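Open Day at the Flodora Robot Lab: Your Questions Answered

When should I come, and do I need a ticket?
Doors open at 11 in the morning and we'd love to see you any time after that. Tickets are free, but we do ask you to book one, as the hall at Trunau holds 300 people and last March we had to ask some very patient families to wait outside for a while (thank you again!).

What will I get to see?
Mostly household chores, done slowly and in plain view. The laundry station is the one people seem to remember, so we've given it the most room this year. Irina Tudose runs it and she'll happily talk you through each step, from finding the door to reaching into the drum – and she doesn't mind being interrupted, so please ask.
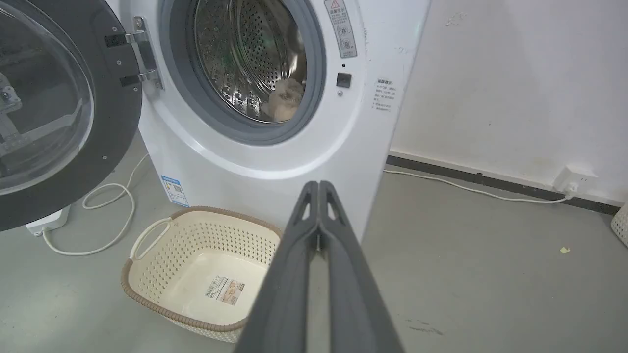 The laundry station from the gripper's side, with the washer door open and the basket in front.

Why laundry, of all things?
We get this one a lot! Cloth is hard for a robot. A cup keeps its shape when you pick it up, but a sock can be a ball one minute and a long floppy strip the next, and a small soft lump down near the lip of the drum is just the sort of thing we like to practice on. Our team has logged about 1000 attempts at unloading so far, and Renato Ibarra will be giving a short talk on what went wrong in the early ones.

Will the robot get everything right on the day?
Probably not, and we hope you'll stay and watch anyway. If it misses, it tries again, and sometimes Irina has to step in and start it over.

Can my children get close?
They can stand right up at the yellow line, which is near enough to see the fingers open and close. Past the line is for staff only while the arm is switched on, please. Strollers are welcome everywhere else in the hall.

Can I take pictures?
Of course, and video too. We only ask that you leave the flash off near the arm.

Who do I call if I'm running late?
Ring the front desk at extension 2247 and we'll keep your ticket for you until closing.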